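Rivent Table Baskets: Gallery
Updated 24th August

Intro

The Rivent range covers small and medium rectangular baskets intended for table and counter use. This page is the gallery for the fruit basket. Sizing, care and ordering are on their own pages, linked from the menu. Text on this page is by Agata Sala, with corrections to the weave terms by Manouchehr Khosravi.

Terms used on this page

Rim: the rolled border that closes the weave at the top edge. It takes most of the handling wear and should be checked first on a used basket.

Flare: the outward slope of the sides, from a narrower base to a wider rim. A flared basket gives better access to the contents than a straight-sided one of the same base size, and it nests for storage. The drawback is a larger footprint at rim height, so measure shelf clearance at the rim and not at the base.

Diagonal weave: strands run at an angle to the base. A tight diagonal weave holds its shape under an uneven load, but it traps crumbs and dust. Clean with a dry, soft brush along the direction of the strands.

Notes on loading

Place long items first, against the back wall, and let them follow the curve of the basket. Bananas sit best this way. Round items go to one end, where the corner keeps them from rolling. Cut fruit should go in last, face up, and only for serving. Juice stains wicker, and the stain does not sand out cleanly. For cut fruit that will stand for any length of time, use the Bileo liner or a small plate.

Do not stack fruit above the rim. A single layer bruises less and is easier to inspect. Remove anything soft before it marks the weave.

Notes on color

Wicker tones vary between batches. The color shown on a screen is a guide only. Leonardo Zuccaro keeps the batch samples and can match a replacement to an existing basket if a clear daylight photo is sent with the request. Baskets bought before April were finished under the older schedule and may look slightly darker next to a new one.

Gallery

Fruit basket, rectangular, tan-orange 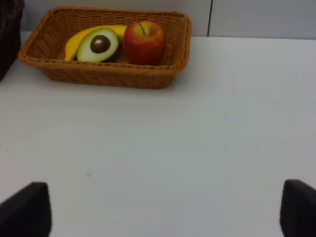

Wicker basket with banana, avocado half and red apple, on a pale white tabletop. Tight diagonal weave, flared sides, rolled rim.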